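4. Prints, cuts and the Gedov reels
Gert Joubert
January

The running time of a low-budget Western depended a good deal on where it was shown. Distributors cut for length, for violence, and sometimes to fit a double bill. This section compares two surviving prints of one such film, held in the Furkus and Górecki collections, and asks which is closer to what audiences first saw.

The Furkus print runs 90 minutes. It opens on the stagecoach robbery and keeps the full graveyard scene, in which the sheriff's brother is buried without a marker. The Górecki print drops that scene and moves the robbery after the titles. Its dubbing is also different. The banker, a coward in one version, becomes a hired killer in the other through a change of only a few lines.

We logged 2,444 shots in the two prints together. Of these, 38 appear in one print only, and most of them belong to the graveyard scene or the final gunfight. The rest match, apart from small trims at reel ends where splices had worn and been remade.

The Skutomport export papers list a third version, sent out by way of Gedov, which was nearly as long as the Furkus print. No copy has been found. The papers describe a different ending, with the sheriff riding off alone, but we treat this with caution. Export summaries were often written from the script.

Each reel was given its own row in the shot log, and the rows were checked against the sound track by a second reader.
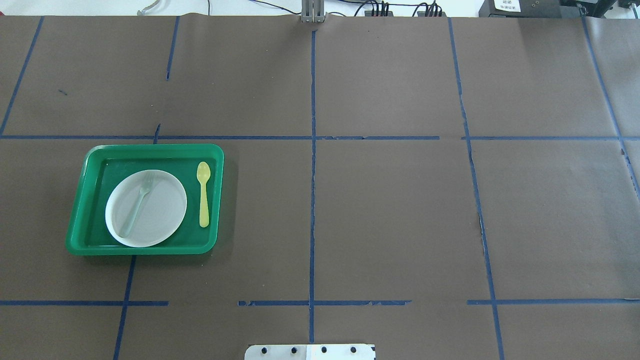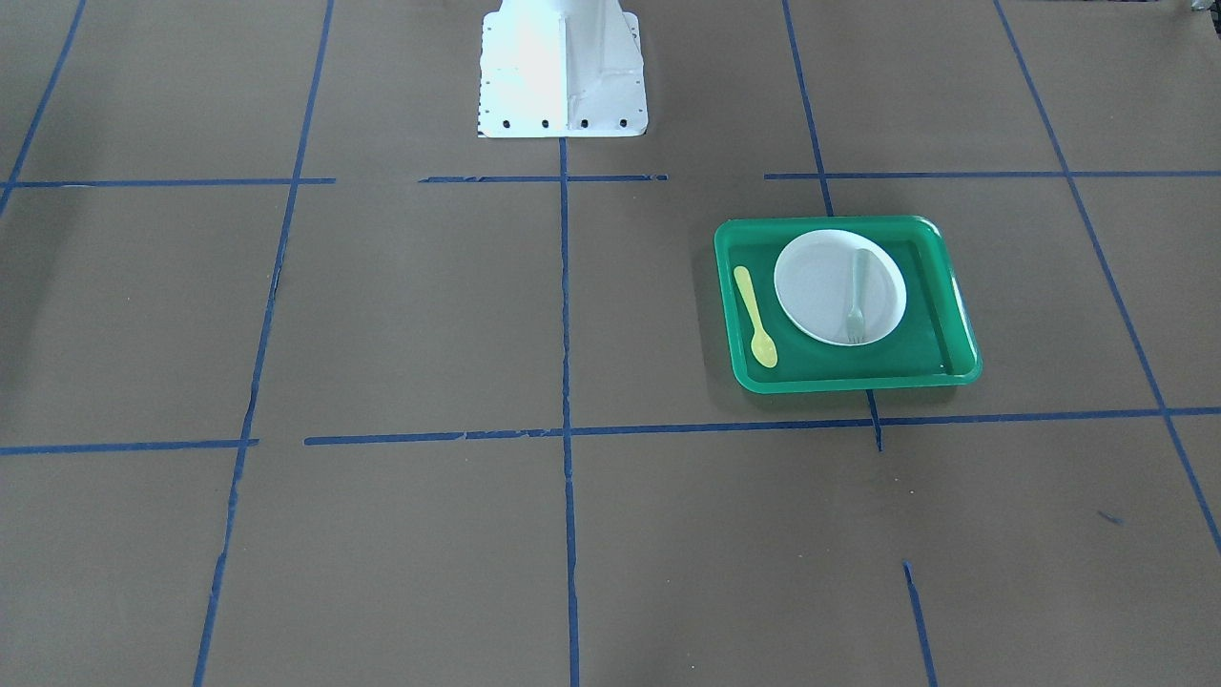 Figure 4. Brown paper surface marked off with blue tape, two views.

4.1 Dating the dubbed track

The Górecki track uses stock gunshots also heard in later comedies from the same studio. This suggests a reissue dub made some years after the first release.

Comments

reelkeeper: I saw the cut with no graveyard scene on TV as a kid and never understood why the brother just vanished.

M. in Gedov: Has anyone asked the old theater owners about the third version?

dustytrail: Prefer the cowardly banker. The killer dub makes the last reel too long.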